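Residents' and Members' Forum
Shared Workspaces > Furnishings and Upkeep
Topic: Proposed standard for the large table, Rarkance building

Posted by S_Zaki, 09:12
Members are invited to comment on the proposed standard for the large grey table in the ground floor room before it is adopted in April. The matter was raised at the Tuesday meeting and it was agreed that written views should be gathered here.

The proposal is as follows. The table is to be left clear at the end of each booking, with the exception of one plant and one vase of flowers. Notebooks, pens, cables and cups are to be taken away by the person who brought them. Chairs are to be returned to the table and nothing is to be left on the seats. The low shelf unit may continue to be used for small items, provided that they are labelled.

The cost of refinishing the top has been quoted by Festovon at 910 pounds. It would be preferable not to incur it.

Sherif Zaki

Posted by quietcorner, 09:47
I support the proposal in general. I would ask that the wording on notebooks be reconsidered. Several members book the room for two consecutive sessions with a break between them, and it is unreasonable to require that an open notebook be packed away for the sake of half an hour.

Posted by D_Navarro, 10:30
I must register an objection to the flowers. A vase on a table used for written work is a risk to the papers and to the finish. The previous table, supplied by Nieto, was marked by water within a year, and its replacement cost the members 2900 pounds. A small succulent needs very little watering and I have no quarrel with it.

Dindo Navarro

Posted by S_Zaki, 11:05
Mr Navarro's point is noted. The vase is normally kept at the far end, near the brick wall, and the succulent stands a little way in from it. A member writing at the near end has a good stretch of table between the notebook and the flowers. 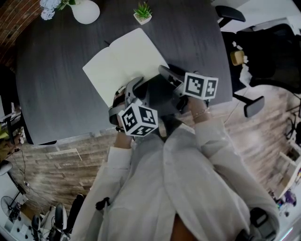 D_Navarro replied that distance was no safeguard, as vases are carried to the sink and back and it is on the way that they drip. He asked that the flowers be moved to the shelf unit or done away with.

Posted by quietcorner, 11:52
I cannot agree. The room has a good deal of black and grey in it, and the hydrangeas are the one thing visitors remark upon. A cork mat under the vase would answer the concern at very little cost. Madent stock a round one, item 654 in their catalogue, and I am willing to buy it myself.

Posted by bench_end, 12:20
May I raise the chairs. The proposal says that nothing is to be left on the seats, but there is no hook or rail in the room, and members have nowhere else to put a coat or a bag. A rule of this kind will be ignored until something is provided. I would also ask whether the labels on the shelf are to carry a name or a booking number — the two have been mixed in the past and items have gone astray.

Posted by S_Zaki, 13:40
The following amendments are put forward in the light of the comments received.

Notebooks and pens may remain on the table between consecutive bookings held by the same member.

The vase may remain, on a mat, and is to be filled at the sink and wiped dry before it is carried back.

Labels are to carry a name.

The question of a coat rail will be added to the agenda for the next meeting.

Posted by D_Navarro, 14:15
I accept the first and third. I remain opposed to the second and ask that my objection be recorded.

Posted by S_Zaki, 14:31
It is recorded. The topic will stay open until Friday noon for any further comments.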